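Search this site Go
Filed under: Who We Are
2 min read

About Galterby

Hi! I run Galterby, a small evening language school upstairs from the old Brirard bakery. I began with one Italian class and a borrowed textbook (the Bassi one, green cover, still the best).
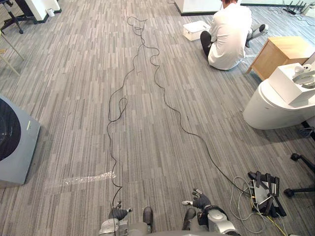

Striped carpet, long cables

We have 460 students now, and classes cost $25 each, coffee included.
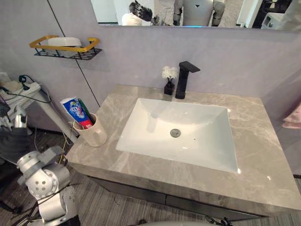
Most people come to us knowing zero words, and that's fine! Beginners meet for 60 minutes at 7 p.m. and talk from the very first night.

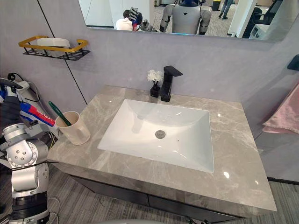

White flowers by the black faucet

Our summer week in Skarnudov fills up by April, so write early.

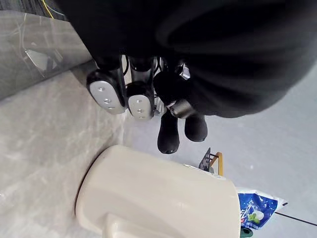
Come Try a Class

Your first one's free. Just bring a pen!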